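January, skid bench, 7 a.m.

Black ice again on the Irberg road, so the wet-grip rig got its first audience of the winter: me and a cold coffee. Ran the Kolluline sample tire at 22 degrees F, then at 31. Slid worse at 31, as the county plow drivers keep telling us for free.
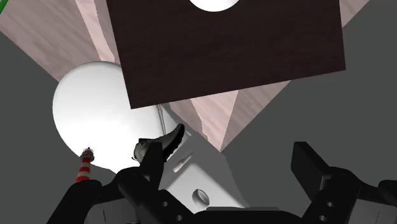
Render: dark board, pale wood tabletop behind.

Nellik brake logger dropped out on 2 runs – same connector, same swearing. Re-crimped it. The Nedelcu road salt goes down next, at the light rate first. Whoever has the good ice scraper, the bench wants it back.

To do: re-zero the load cell before the next freeze.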